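Brenari diff oil leaking again

stindley_rc
Third rebuild on my Brenari buggy and the rear diff still weeps. I'm running 3,000 front, 7,000 rear. Anyone else?
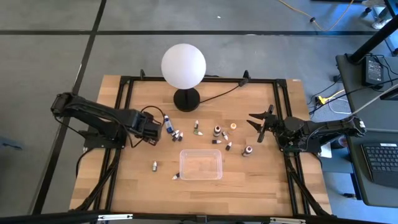
Small bottles on the bench

mpons
Did you grease the o-rings? I fill mine just to the cross pins – any more and it pushes out.

stindley_rc
Greased, yes. Filled higher than that though. 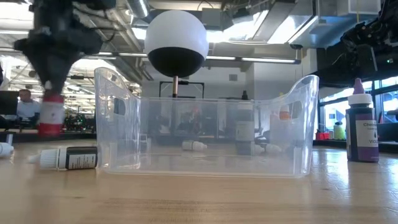 Clear bin, red and white in the gripper

Purnov7
Disagree with mpons, fill level is fine. It's the paper gasket! Swap it every rebuild.

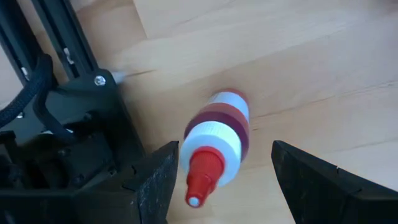
And go easy on the screws, the case warps. Mine's been dry all August.

mpons
I've reused gaskets for years, no leaks!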